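About Stistby

Stistby is a small record label and mail order shop for heavy music. We put out doom, death metal, crust, the odd black metal tape, and now and then something that doesn't fit on any of those shelves but that we couldn't stop playing. We make vinyl, cassettes and CDs, we sell them through this site and over the counter, and we have been at it long enough that some of the bands who first wrote to us as teenagers now write to us about babysitters.

The label grew out of a distro table. For years we drove to shows with a couple of crates of other people's records, set them up next to the merch, and talked to whoever wandered over between bands. It was never a business in any way a bank would recognize. But people kept asking for the same demo, a four-song tape by a band called Shiferaw who had dubbed a tiny number of copies and run out, and in the end we asked them if we could make some more. They said yes before we had finished the sentence. We pressed it as a 12-inch, 800 copies on black vinyl, and we were sure we'd be sitting on boxes of it for the rest of our lives. We still have a few, as it happens, but they're ours and they're not for sale (please stop asking, we love you).

After that came Badow, who are slower and a good deal louder, and whose second album is still the record most people find us through. If you've never heard it, start with side two. It opens with a long stretch of feedback that makes new listeners check their speakers, and then the drums come in and everything makes sense. Between Shiferaw and Badow we learned nearly everything we know about running a label, most of it by doing it wrong first: sleeves printed with the spine text upside down, a test pressing approved in too much of a hurry, a whole tour's worth of shirts in one size.

What we put out

We don't sign bands in the old sense. There's a short agreement, written in plain words, that covers one release at a time. The band keeps the rights to its recordings and we get a set number of years to sell the physical version. Once the pressing and mailing costs are paid back, the money is split down the middle. Bands get their copies first, before any go up on the site, and they can sell them at shows for whatever they like. Some have gone on to larger labels and we've been thrilled for them every time, even the ones who left right after we'd finally gotten the logo to print properly.

Most of our releases are new recordings, but we have a real soft spot for reissues too. There are so many good demos from the tape trading days that only exist as a copy of a copy, and when a band still has the original reels in a closet somewhere we will happily drive out to pick them up. These take a long time. We'd like the liner notes to be right, we'd like every past member to have a say, and we'd like the thing to sound the way it sounded in the room, hiss and all, so if you've been waiting on one of them, thank you for being so patient with us.
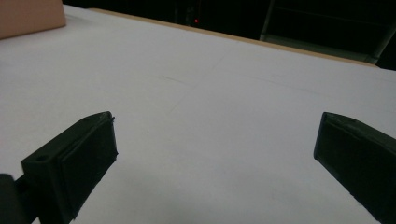
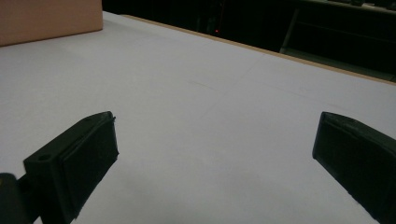
Two close-ups over the white tabletop.

The shop and the mail order

Our shop is in Filham, up one flight of stairs, over a place that repairs vacuum cleaners. There's a buzzer by the street door and it does work, you just have to lean on it. Inside you'll find our own catalog, a wall of titles from labels we trade with, used records priced by people who would sooner see them played than admired, and a listening corner with two pairs of headphones and a couch that is very hard to get out of. You're welcome to stay as long as you like. Plenty of people do!

Mail order is the bigger part of what we do these days. The list stands at 1,565 titles as of the last update, and everything on it is something we have in stock and can put in a box. Records are mailed outside their jackets unless you tell us otherwise, so the seams don't split on the way, and every LP goes between stiffeners. If something arrives damaged, send us a photo and we'll replace it or refund you, whichever you prefer. We combine orders on request, and if you ask for a sticker we'll put in more than one.

Pre-orders usually go up once the test pressings have been approved. We learned that one the hard way too, and we don't like holding on to people's money while a plant decides when it has time for us. If a date slips we write to everyone who ordered.

Shows

In normal years we host a small all-day gig every August, with 8 bands on the bill, a swap table for records and tapes, and a big pot of chili that has a vegan version and a version for people who like to suffer. It started as a birthday party and got out of hand. This summer's edition has been called off, as you can probably guess, and all tickets have been refunded. The bands have been wonderful about it and we hope to invite every one of them back.

Sending us music

Please do! We listen to everything, though it may take us a while to answer. A link is fine and a tape is even better. Tell us where you're from, who recorded it and whether you play shows, and don't worry about a fancy press kit or a list of bands you sound like. If it isn't right for us we'll try to suggest a label that might be a better home for it.

Stores and distros can write for the wholesale list, and we're always glad to trade, even in small amounts. Zines and radio shows, get in touch as well, we keep promo copies back for you.

Page last updated 30 Jun 2020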